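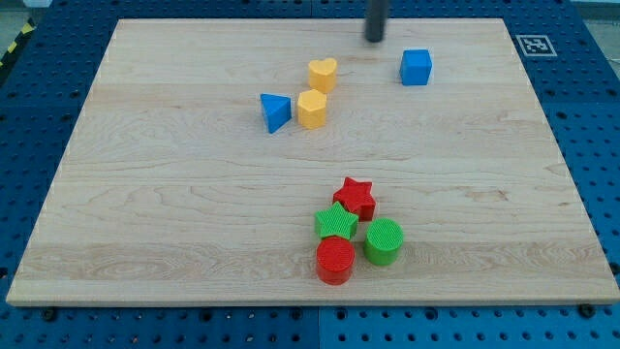 Ticket: Etikettendrucker Versand druckt versetzt / verliert Verbindung
Angelegt von: Charmaine Joubert, Versand
Bearbeiter: Vinh Ninh, IT
Priorität: hoch
Status: gelöst, Restpunkte siehe unten
Angelegt am: 2020-09-26

Meldung

Hallo Vinh, der Drucker am Packplatz 2 spinnt wieder. Etiketten kommen versetzt raus, Barcode rechts abgeschnitten. Nach ein paar Stück bleibt er ganz stehen und in Flatport steht "Gerät nicht erreichbar". Aus- und einschalten hilft kurz, dann wieder dasselbe. Die Sendungen für Dursun müssen heute noch raus, das sind die mit den Brettern, also großes Etikett, nicht das kleine. Bitte schnell!!
Charmaine

Rückfrage IT

Hab ein paar Fragen, bitte kurz beantworten:
Betrifft das nur das große Etikett oder beide Formate?
Wurde eine neue Rolle eingelegt?
Blinkt am Drucker was, wenn er steht?
Druckt Packplatz 3 normal?

Antwort Versand

Nur das große, glaub ich. Kleines hab ich nicht probiert, brauchen wir heute nicht. Neue Rolle ja, heute früh, aus dem neuen Karton von Huvis. Lampe ist grün, blinkt nichts. Packplatz 3 druckt, aber der hat noch die alte Rolle drin. Ich druck jetzt erstmal da, ist halt Lauferei.

Log Vinh

Remote drauf. Drucker antwortet auf Ping, dann nicht mehr, dann wieder. Warteschlange in Flatport hängt voll, 69 Aufträge, die meisten doppelt, weil jeder nochmal auf Drucken geklickt hat. Bitte nicht machen, die kommen sonst später alle raus.

Warteschlange angehalten und geleert. Dienst neu gestartet. Testseite: Versatz immer noch da. Also zwei getrennte Sachen, Versatz und Verbindung.

Zuerst Versatz.

Vorlage in Skitum geprüft. Breite stimmt, Ränder stimmen, letzte Änderung im Februar, seitdem hat keiner dran gedreht. Vorlage gegen die von Packplatz 3 verglichen, identisch. Treiber auch dieselbe Version. Medientyp steht auf "Lücke", sollte passen.

Kalibrierung aus der Ferne angestoßen. Laut Rückmeldung ok. Nächster Druck: wieder rechts abgeschnitten, diesmal sogar mehr. Super.

Runtergegangen. Rolle rausgenommen und angeschaut. Auf dem Karton steht unsere Artikelnummer, aber die Rollen drin haben keine Lücken zwischen den Etiketten sondern eine schwarze Marke auf der Rückseite. Trägerpapier ist auch etwas breiter, deshalb hat die Führung die Rolle schräg gedrückt. Zweite Rolle aus dem gleichen Karton aufgemacht: genauso. Falsche Ware also, oder Huvis hat umgestellt und keinem was gesagt. Laut Lieferschein 1000 Stück pro Rolle, das immerhin stimmt mit der Bestellung überein.

Charmaine hatte die Führung beim Einlegen ganz nach außen gestellt, weil die Rolle sonst nicht reinging. Kein Vorwurf, hätte ich auch gemacht. Aber bitte merken: wenn eine Rolle nicht ohne Gewalt reingeht, kurz Bescheid sagen.

Alte Rolle aus dem Schrank geholt, Führung zurückgestellt, Deckel zu, Kalibrierung am Gerät (Taste Vorschub gedrückt halten bis es zweimal blinkt). Druckkopf gleich mit gereinigt, war ordentlich Kleber dran. Testdruck gut. Barcode vollständig, Scanner liest ihn sofort. Drei Etiketten hintereinander, alle gerade.

Dann Verbindung.

Kabel am Drucker sitzt. Kabel an der Dose sitzt auch, aber wackelt man dran, ist der Link weg. Nase vom Stecker abgebrochen. Neues Kabel aus dem Lager, alter Stecker direkt in den Müll damit den niemand wieder einsteckt. Link jetzt stabil.

Trotzdem nach einer Weile wieder "Gerät nicht erreichbar" in Flatport. Ping lief durch, also nicht mehr das Kabel. Im Log vom Druckserver gesehen: IP-Konflikt. Der Drucker hat eine feste Adresse, die liegt aber im Bereich, den der DHCP verteilt. Irgendein Handscanner hatte die gleiche bekommen. Immer wenn der Scanner aufwacht, ist der Drucker weg. Erklärt auch, warum es bisher nur manchmal war und nach Neustart kurz ging.

Reservierung für den Drucker angelegt, feste Adresse am Gerät rausgenommen und auf DHCP gestellt. Scanner neu gestartet, hat jetzt eine andere. Port in Flatport nachgezogen, hatte ich erst vergessen, daher zwischendurch kurz gar kein Druck. Sorry.

Test mit Charmaine

Charmaine druckt die Dursun-Sendungen wieder am Packplatz 2. Erste Etiketten ok. Eins kam doppelt, war aber noch aus der Warteschlange vom Packplatz 3, den hatte ich nicht geleert. Nachgeholt.

Rückmeldung Charmaine: "läuft, danke! Eins noch – der Text unter dem Barcode ist jetzt blasser als vorher, ist das schlimm?"

Nein, Schwärzung war beim Zurücksetzen auf Standard gesprungen. Zwei Stufen hochgestellt, gespeichert. Jetzt wie vorher.

Nachtrag Versand

Hab mit Huvis telefoniert. Die sagen, die Artikelnummer gibt es jetzt in zwei Ausführungen und wir hätten die ohne Zusatz bestellt. Bisher war ohne Zusatz aber immer die richtige. Sie tauschen den Karton um, die angebrochenen Rollen nehmen sie nicht zurück. Was mach ich mit denen? Wegwerfen ist auch blöd.
Charmaine

Antwort IT

Erstmal beschriften und getrennt hinlegen, nicht in den Schrank zu den andren. Theoretisch kann der Drucker schwarze Marke, dann müsste man aber den Medientyp jedesmal umstellen und das vergisst garantiert einer. Für Handbeschriftung im Lager gehen die ja trotzdem. In der Bestellvorlage bitte den Zusatz mit reinschreiben.

Restpunkte

– Packplatz 3: gleiche Sache mit der festen Adresse, hab nachgeschaut. Stelle ich um wenn keiner druckt, bitte Zeitfenster nennen.
– Ersatzrollen reichen laut Charmaine bis der Umtausch da ist. Falls nicht, kleines Format nehmen und Adresse einzeilig, Vorlage liegt in Skitum unter "Notfall".
– Führung am Packplatz 2 hat einen Riss, hält noch. Ersatzteil angefragt, Preis kommt.
– DHCP-Bereich gehört mal aufgeräumt. Da liegen bestimmt noch mehr Geräte drin. Eigenes Ticket.

Antwort Versand zu Packplatz 3

Mittagspause geht, da ist keiner an den Tischen. Sag vorher kurz Bescheid, dann schick ich die letzten Aufträge noch durch.

Log Vinh

Packplatz 3 umgestellt. Reservierung angelegt, Port in Flatport diesmal gleich mit geändert. Testdruck großes und kleines Format ok. Warteschlangen auf beiden Plätzen leer. Seit dem Kabeltausch und der Umstellung keine Abbrüche mehr im Log vom Druckserver.

Ticket auf gelöst gesetzt. Bei erneutem Ausfall bitte hier antworten und kein neues aufmachen, und die Uhrzeit dazuschreiben.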